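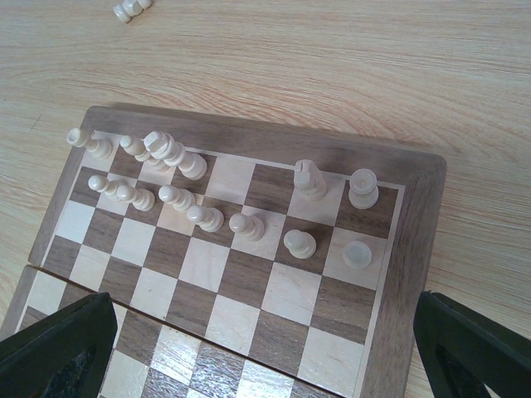
What's the best way to get better at chess if you only have lunch breaks? Solve easy puzzles, loads of them, and play one slow game a week with someone who'll talk it through with you afterwards.

I've been at this since February and I'm completely hooked, so here's a thread of what has worked for me. I'm no master. I'm a bloke who used to lose to his nephew in 12 moves.

Easy puzzles first. I kept picking the hard ones to feel clever and got nowhere. Then I went back to mates in one and two – 200 of them, then the same 200 again. Second time round I was seeing them before I'd sat down properly!

Washington Bezerra from the Barnel club put me on to this. His line is that you want the common patterns to be as boring as your own front door. Lovely man, absolutely merciless with a rook.

Openings: I know one for White (the Italian) and one against e4 (the Caro-Kann). Against d4 I put my pieces somewhere sensible and hope. It's been fine.

Endgames are where I've had the most fun, and I didn't expect that at all. King and pawn against king looks like nothing. Then you learn about the opposition and suddenly there's a whole little tug of war going on in there.

If you only learn one ending, learn that one. Then the Lucena position, when you've got a free evening and a pot of tea.

Slow games: 90 minutes each if you can find the time. I play mine at the Matheson café, back table, phone off. I write down every move, and what I was scared of as well. The scared bits are gold when you look back.

Blitz is brilliant and I'm not giving it up, but I've stopped counting it as practice. It's pudding.

My rapid rating has gone up 72 points, by the way. Still lost to a nine-year-old from Starbridge at the last open evening. She played a knight fork I'd solved in a puzzle that same morning.

Someone's asked about books. Get one with short games and plenty of words between the moves, and play through it on a real board. I'm on my second go through mine and still finding things.

Next up is rook endings. Tell me your favourites please, I've got a train journey to fill!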